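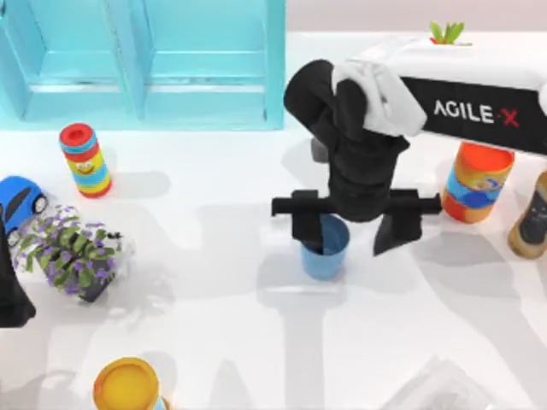
Two weeks with less stuff on the kitchen counter

I started clearing the counter in April, after I lost a water bill under a stack of seed catalogs and paid it late. The fee was small but it annoyed me enough to do something.

The first pass was easy. Old mail went in the recycling, the bread machine went down to the basement, and the good knives went back in the drawer where they should have been all along. That took one evening.

The second pass was slower. I own a lot of mugs. There were 41 of them when I lined them up, and I drink out of the same three. I kept eight. The rest went to Azlan Siregar, who was setting up the coffee corner at the Chambi Street hall and had been asking people for cups. He took the chipped ones too and said he would put pens in them.

Then there was the question of where the small things should live. Keys, stamps, batteries, the tape. I looked at a Gulden wall rack, which was 60 dollars and needed four holes drilled into tile, and decided against it. I used a shoebox for a week to see what ended up in it. Mostly it was receipts and rubber bands. I threw out the receipts and now the rest fits in one shallow tray by the back door.

What has worked so far:

Mail gets opened standing up, next to the recycling.

The toaster stays out. I tried putting it away and it was back on the counter by breakfast every time.

Anything that belongs upstairs goes on the bottom step — and gets carried up before bed.

What has not worked is the corner by the phone charger. Things still pile up there. As I write this it has a screwdriver, a library book and half a bag of birdseed on it. I may move the charger to the hallway and see if the pile follows it.

The basement is next, and the bread machine is sitting down there waiting for a decision. My sister says she wants it. She also said that last year.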